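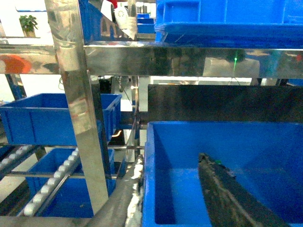
The blue bins on the steel rack, with the sloped roller tracks

From: Hongmei Cao
To: shelving-and-storage list
Date: 7th September
Subject: Re: [storage] Roller tracks or flat shelves for small parts?

Hi all,

Quoting the part I'm answering so people on the digest can follow along:

> We're a small repair shop and we're finally replacing the old flat
> shelves. Everything lives in plastic bins and whoever is in a hurry
> grabs the front one, so the stuff at the back gets older and older.
> A dealer is pushing sloped roller tracks. Has anybody lived with
> them for a while? Also he wants to sell us stainless for the frame
> and I can't tell if that's worth the money or if it just looks nice.
> And do the bins hold up?
> - Zou

Zou, we've had ours since June of last year, so I can tell you how it's gone for us (we're the packing room at Weltska, mostly hinges, clips and little bags of screws). Picture's at the top of this message.

Short version: I'd buy the tracks again, and I'd think harder about the steel.

The tracks first. Ours have white rollers and they slope down toward the picking side. You load from the high end, the next bin rolls down when you pull the front one, and the old stock goes out first without anybody having to remember a rule. That alone was worth it! The part that took us ages was the slope. The installer set it at 4 degrees and our light bins just sat there sulking halfway down, while the heavy ones came in like a train. We ended up sorting by weight, so each lane only gets bins that are close to each other, and then we tweaked the slope lane by lane. Leave yourself a whole afternoon for that, and do it with real stock in the bins, because we did it first with empties and had to start over.

Stainless - well, it's pretty. Ours is polished so shiny you can see the whole room in it, all bent out of shape, and it shows every smear. I wipe down the front posts and then somebody leans on one with a greasy hand and we're back where we started. If you wash down your room a lot, fine, get it. We don't, and the Dravier quote for the same rack in painted steel was a good bit lower. I'd have taken the brushed finish at the very least.

Bins: plain blue plastic with a thick rim and ribbed sides. Get the thick rim, please. Ours scuff white at the corners where they rub on the metal, but so far that's only looks. We bought 65 of the big ones and 15 spares, and I've thrown out exactly one, which got backed over by a van and can't be blamed on the shelving. The small ones we stack separately, farther back from the rack. They're no good on our rollers, too short, they tip between one roller and the next. Check that before you order! Bin length against roller spacing. The Wavska catalog has a chart for it somewhere in the back pages.

Two more things I wish I'd asked about:

Labels. Stick them on the short end that faces the picker. We put ours on the long side to begin with and you couldn't read a single one once the bins were in the lanes. I peeled labels for two days.

Weight. Our lanes are rated for up to 112 pounds each and that's for the whole lane, every bin in it added together. I had read it as per bin. Oops.

Does your room have space to walk behind the rack? You need it for loading, and it was the one thing that nearly sank the plan here. If you send me the depth of the room I can measure what we left on our side and you can compare.

Hongmei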